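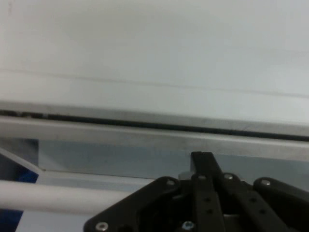
2022-02-14
Workshop notebook - metal surfaces, cleaning and protection

Continued with the rail question from the last page. I want to decide which cleaner we use on satin metal before the next cabinets come from Merkura, so that we do not again have three people with three methods.

Test pieces: four offcuts of brushed rail, all from the same length, 54 cm each. I marked them on the back with pencil, A to D. Before cleaning I looked at all of them with the hand lamp from the side. Fine scratches on every piece, mostly along the grain. Piece C has also two scratches across the grain, which I cannot blame on today's work.

A - warm water with a little washing-up liquid, cotton cloth. Finger marks are gone after the second wipe. Some streaks remain if I let it dry alone, so dry with a second cloth at once.

B - Tillell spray, undiluted. Very quick on grease. It leaves a light film, which I see only when the lamp is low. One more wipe with plain water takes it away, but then we have saved no time compared with A.

C - Tillell diluted, one part to ten. Similar to A. Smell is weaker than with B, and my hands prefer it.

D - dry microfibre cloth only. It moves the dust to the ends of the piece and does nothing for finger marks. I expected more of it.

For me A is enough for daily work, and C when there is oil. Ignacio Kapoor prefers B for everything and he may write his reasons under this entry, I left him half a page.

About direction: always wipe along the brushing, from one end to the other in one movement. I tried small circles on the last third of piece D and afterwards I found new fine marks in the shape of circles. They do not go out with wiping. I keep this piece on the shelf over the sink so that new colleagues can see it.

Slots and gaps: the dirt under a rail lip is the difficult part. A folded cloth is too thick. What worked was a plastic spatula with one layer of cloth over it, pulled slowly in one direction. The old toothbrush throws the dirt further inside and then it comes out again the next day. The vacuum with the narrow nozzle should go first, before anything wet.

White painted surfaces next to the metal: same water as A, but a fresh cloth. Yesterday I used the rail cloth on a white sample panel and made grey smears, which cost me 11 minutes to remove. The melamine sponge removed them too, but it made one spot more shiny than the rest. I do not want to use it on visible faces.

Stock: Yazzie cloths, one full packet and one open. Tillell, one bottle and a bit. The Koltgate order number ends in 2,084 in the old list and in 3,939 in the new one - please can somebody check which is right before we order again.

To do:
- write the short instruction for the wall (A and C only, if Ignacio agrees)
- cut two more spatulas
- repeat B with half the amount of spray
- look again at pieces A to D in May, same lamp, same angle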